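Resident Services: Household Tips
Ullano Apartments at Sambridge

Caring for Your Apartment Between Inspections

The management of Ullano Apartments asks residents to read this page on moving in and again before each inspection. The advice applies to all 205 apartments in the Sambridge buildings, furnished and unfurnished. Where it differs from the lease, the lease governs. 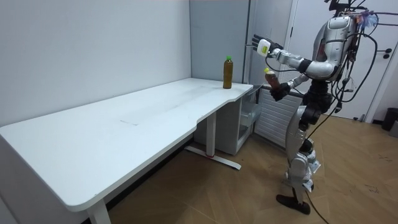 Page last changed: July

Kitchens

Wipe countertops daily with a soft cloth, warm water and a small amount of dish soap. Scouring powder and steel wool leave fine scratches that collect grease, and scratched surfaces are charged as damage at move-out. Dried food should be covered with a damp cloth for several minutes and then lifted with a plastic scraper.

Range hood filters in the Drerkham building are metal and may be washed by hand. Remove the filter by pressing the spring tab toward the back wall, soak it in hot water with dish soap, rinse it, and let it dry fully before putting it back. Filters in the Pawlak building are charcoal and cannot be washed. Replacements are kept at the leasing office and are issued at no charge, one per apartment every six months.

Do not pour cooking fat into the sink, even with hot water running. Let it cool in a can or jar and place it in the household trash. Coffee grounds, rice and eggshells should also be kept out of the drain. If a sink drains slowly, try a cup plunger first. Chemical drain openers are not permitted in either building — they damage the older pipe joints and are a hazard to the maintenance staff who must open the trap afterward.

Refrigerators

Full-size refrigerators are supplied with the apartment. The rubber door seal should be wiped monthly with a solution of baking soda and water. To test the seal, close the door on a sheet of paper and pull gently. If the paper slides out without resistance at any point, submit a maintenance request. Leave a gap of 2 inches between the back of the appliance and the wall. 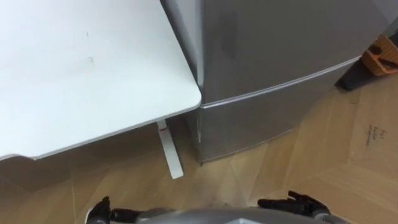
Residents who bring a second refrigerator or a freezer must plug it directly into a wall outlet. Extension cords and power strips may not be used for any cooling appliance. Manual-defrost models should be emptied and switched off when the ice reaches a quarter of an inch. Place towels and a shallow pan beneath the door, and do not chip at the ice with a knife. Water that reaches the floor must be wiped up at once, particularly along the seams between boards.

Floors and Furniture

Sweep or vacuum wood floors weekly with a hard-floor attachment. A damp mop is acceptable, but steam mops and oil soaps are not. Felt pads must be fitted under the legs of all chairs, tables and bed frames. Check the pads twice a year and replace any that have flattened or picked up grit.

Marks on white or light-colored furniture usually respond to a paste of baking soda and water, applied with a fingertip and wiped away with a clean damp cloth. Pencil and shoe marks can often be removed with an ordinary white eraser. Test any cleaner on the underside first. Furnished apartments are inspected against the inventory list signed at move-in, and small marks noted on that list are not charged.

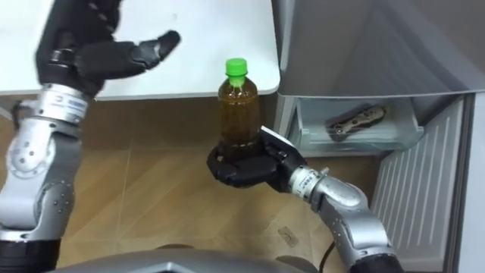 Loose table legs should be tightened before the table is moved again. Most are held by a single bolt on the inner corner, and a hex key is available from the leasing office. Lift tables from both ends when moving them. Dragging loosens the joints and scores the floor.

Bathrooms

Run the exhaust fan during each shower and for twenty minutes afterward. Mildew on grout may be treated with white vinegar and a stiff nylon brush. Vinegar must not be used on the stone vanity tops in the Pawlak building, where plain water and a soft cloth are sufficient. Never combine bleach with vinegar or with any other cleaner.

A toilet that continues to run after flushing should be reported the same day — a worn flapper can waste a large amount of water before the next meter reading.

Maintenance Requests

Requests may be left at the leasing office, Room 93, or by telephone at extension 1574. Please give the building, the apartment number and the hours when staff may enter. Requests received before 3:00 p.m. are reviewed the same afternoon. For active leaks, loss of heat or an electrical odor, call the extension at any hour and choose the emergency option.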